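Open day at Flakside, Hindton – notes from the visit

Typed up quickly on the train home so excuse the state of it. Eleven of us went from the model engineers. 8th January, bitter cold, car park full by ten. Park at the garden centre if you go next time, they don't mind.

Getting in

Sign in at the front desk, sticker badge, then wait. Tour was meant to start at quarter past and went off nearer to eleven. Coffee free, bacon rolls not. Building dates from 1968 and was a bottling works before Flakside took it on – you can still see the drain channels in the floor of the main shop. Steps everywhere, one lift, slow.

Our guide was Luminița Pascu, who runs the workshops. Very good, loud voice, didn't mind being interrupted. She got interrupted a lot.

Main shop

Mostly packing lines here. They build them for other people, test them for a few weeks and then take them to bits again for shipping. The one running on the day was for Jitex, who do workwear. Folded overalls come down a belt, get bagged, labelled, boxed. 325 bags an hour when it behaves. It stopped twice while we stood there, both times a label had curled up. Lad with a rubber roller came over and sorted it. Asked him if he does that all day and he said pretty much.

Noise not bad. Ear plugs in a tub by the door, hardly anyone took them.

Spent too long at the conveyor bearings, my fault. They've changed suplier and go through far fewer. Would have liked a look in the control cabinet but it was locked.

Stores

Skip this if short of time. Racking, a forklift, a nice old bench vice which is not for sale (I asked).

Robot room

Upstairs, over the stores. Small groups only, so half of us waited in the corridor. This was what most people had come for. Two-armed machine at a table, and Qusai Sabbagh talking us through it. He came over from Kassab in August and has been on this job ever since.

The job is whiteboards. Sounds daft next to the packing line, but his point was that a board standing up on a table is awkward. Push too hard and it goes over, too soft and nothing happens. So the arms have to share the work and each has to know roughly where the other one is. Good questions from the back about force and what happens if the board gets knocked. Answer to the second one – someone picks it up again.

Left arm was the one up close when I got to the front, fingers open right by the edge of the board. Right arm hanging back on its own side with a yellow and black gripper. Blue marker writing on the board, a 7 at the end by the look of it, I wouldn't swear to the rest. Laptop open at the far end of the table. Cables looser than I'd have them, but I spent my working life tying cables down so I would say that.

They want 100 tries at each task before they change anything in the setup. Qusai writes up the failures by hand in a notebook as well as on the computer. Approve of that. He said the arms themselves give very little bother, it's the fingers and pads that want looking after.

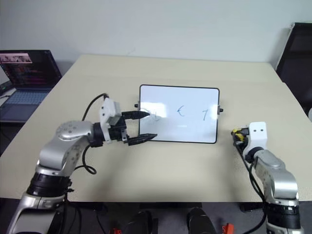

Lunch and questions

Canteen, soup or a jacket potato. Session afterwards was meant to be 40 minutes and went well over. Mostly about jobs, some about apprentices. They take on two a year and would like more, forms at reception or ask Luminița. One chap wanted to know about retrofitting an old lathe and got a proper answer, which was decent of them as it's nothing to do with what they make.

Getting home

Bus from outside the gate, every half hour, last one earlier than you'd think so check it. Left my scarf in the canteen – grey, wool. If anyone from our lot picked it up pleese let me know.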